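Shared table at work, how do you keep it clear?

Posted in Office & Workspace - Cleaning and Tidying

Mariama Nyarko
Member since May

Need help with the big table. We have one large white table in the middle of our open plan floor, 16 people on the floor, everybody uses it and it belongs to no one. By lunch it's covered. Water bottles on their side, paper cups with a bit left in them, straws, crumpled bags, rolls of tape, somebody's laptop stand. Nobody is being awful about it, stuff just lands there and then stays.

Things tried so far:

A sign. Came down after a week, don't know who.

A dark tray in the middle, for "things in use". The tray is now under the things.

A reminder on Wednesday mornings in the group chat. Gets a thumbs up from the same 2 people. 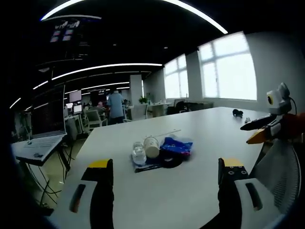
I don't want to be the one who goes round wiping and sorting every evening, did that for a month and got really grumpy. Also scared of throwing out something a person needs. Last time I binned a bag and there was a charger in the bottom of it. Had to go through the trash with a colleague watching.

Also the surface. White, a bit glossy, shows every ring from every cup. We've been using Prestance spray from the supply closet and it leaves a haze when the sun comes in. Is it the spray or is it me?

So: how do you sort a table like that quick, what do you do with the stuff nobody claims, and what do you wipe it with. Budget is pretty much zero, could maybe get a box or two. Thanks!!

Reply from bramwell_dad
Accepted by poster

We have the same table, more or less. Ours seats more but same mess. Doing this quick before a meeting so excuse typos.

Stop tidying item by item. That's what makes you grumpy. You pick up a cup, walk to the trash, walk back, pick up a straw. Do it in passes, one kind of thing per pass, and bring the bin TO the table.

My order, takes me 7 minutes on a bad day:

1. Drinks first. Anything with a cap, check the cap is on tight before you move it. Paper cups get emptied in the sink, then trash. Straws go with them. Do this before you touch cables or paper, a cup on its side can still have a mouthful in it and you will find out.

2. Bags. Look inside every one. Every one! Your charger story is everyones story. Empty and crumpled = trash. If it has something in it, leave it closed and put it in the holding box (see below). Same for snack packs and anything still in its wrapper.

3. Cables and small bits. Coil each cable loosely, don't wrap it tight round your hand, that's how they break near the plug. Tape, mice, little caps and whatever, all into one small tub. Don't sort the tub. Life's too short.
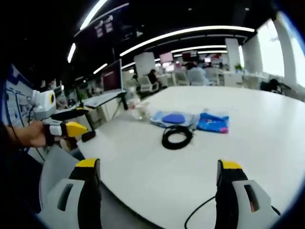

4. Wipe. Start at the far side and come toward you, one direction, then go over it once with a dry cloth. The dry cloth is the bit people skip. I would bet that is your haze. Too much spray and no dry pass. We use plain warm water with a drop of dish soap on weekdays and it's fine. Cup rings that won't shift, lay a damp cloth on them while you do something else, then rub.

5. Chairs back in. Sounds dumb but people dump less on a table that looks finished. No proof, just what I've seen.

Holding box: any cardboard box, write the day on a bit of tape and stick it on the side. Unclaimed stuff sits there 5 working days. Then post one message, then it goes. Tell people the rule once, up front, so you aren't the bad guy later. Laptops and anything expensive do NOT go in the box, leave those where they are and message the owner.

And lose the tray. Sorry. A tray in the middle says put things here. If you want one put it at the end by the wall with only the tape and scissors in it.

Who does it: we rotate, pairs, one week each. Pairs because a single person forgets and then it's akward to remind them. With 16 of you that's 8 weeks between turns, nobody can complain about that.

Reply from osis77

Just get a smaller table lol. Big table = big pile

Reply from Jasmont St. Temp Desk

Agree with most of the long answer. Not sure about dish soap, we had it go streaky, but our water is hard so maybe that. Microfiber cloth made more difference than any spray, wash it without fabric softener or it just smears.

One thing to add. Put a trash can where people can reach it from the table. Ours was by the door, some 16 steps away, and cups stayed put all day. Moved the can next to the table and most of the cup problem went in a week. Cost nothing. Recycling next to it if your building takes bottles, ask first, ours wants them empty with caps on and the one before that wanted caps off.

Also a spot for wet sponges and cleaning pads so they don't end up on the table in a bag. Hook under the sink.

Mariama Nyarko

Thank you! Tray is gone as of this afternoon. Pairs idea going in the chat tomorrow, and I did the dry cloth thing on one half of the table to compare - it was me, not the spray. Will look for a second trash can.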